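How I Sort and Clean Out My Block Bins

My block collection got away from me sometime in August. I'd been picking up rectangular blocks at yard sales for years (the plain kind, no studs, no letters), and one afternoon I sat down on the floor and counted the whole pile. 725 blocks! I had been telling people 500. Anyway, they all needed a home, and after a few false starts with cardboard boxes I've settled on metal bins and a routine that takes me one lazy morning.

What you'll need

Metal bins with sloping sides
A sturdy table
A soft brush, the kind you'd use for dusting a keyboard
Two old towels
Dish soap and a bowl of warm water
Masking tape and a marker

Step 1: Empty everything

Tip the bin out onto a towel. Do one bin at a time or you'll end up like me the first go, standing in the kitchen with every block I own underfoot and nowhere to put the coffee down. Knock the bin gently on its end so the grit comes loose, then brush it toward one corner and wipe it up with a damp cloth. Painted wood sheds little flakes, and they love to settle along the bottom where the walls come in.

Step 2: Wipe the bin, and leave the scratches alone

I spent a whole evening once trying to rub scrape marks out of a bin with a scouring pad, and all I got was a bigger dull patch and a sore thumb. Soap, warm water, dry towel, done. Do run a finger along the rim, though, and if you find a burr, take it down with fine sandpaper before anybody small goes reaching in.

Step 3: Put a few back and play with the colors

I like to start with just a handful of blocks in the bottom, spread out, so I can see how the colors sit together before I commit. Dark green and a reddish brown is my favorite pairing by a mile. The greens go off to the sides and the reds bunch up on the right, and I'll happily fuss with them for far too long.
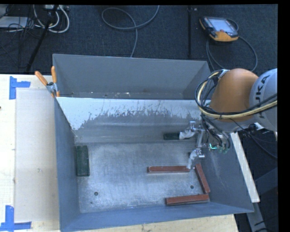 Rosaura Grajales wrote to me after I posted the first version of this page and said she keeps one color per bin, no mixing, and that her kids put things away faster because they only have to match. She also lays the bottom layer flat and lets everything above it fall however it falls. I tried it her way for a month and I'll admit cleanup was quicker. I missed the mixed colors too much to stick with it, but if you've got little helpers I'd go with Rosaura!

Step 4: Fill it up

Long blocks go in first, flat along the walls. Then fill the middle. Sloping sides mean the bin holds less at the bottom than you'd expect and more at the top, so don't panic when the first layer looks stingy. I stop a hand's width below the rim. Any higher and they slide off when I carry the thing, usually onto my foot.

Step 5: Label and park it

A strip of masking tape on the outside, marker on the tape. I write the colors and nothing else. I used to add the date and where I bought them, and then I'd move three blocks and the label was wrong.

A few odds and ends

If a block comes out sticky, wipe it and let it dry overnight on the second towel before it goes back. Don't soak wooden ones, they'll swell.

Metal bins are loud. Very loud. A piece of felt in the bottom helps, but it also catches every crumb, so I took mine out again.

Wian Motaung asked about lids. I don't use them, I lay the spare towel over the top and tuck it in at the corners.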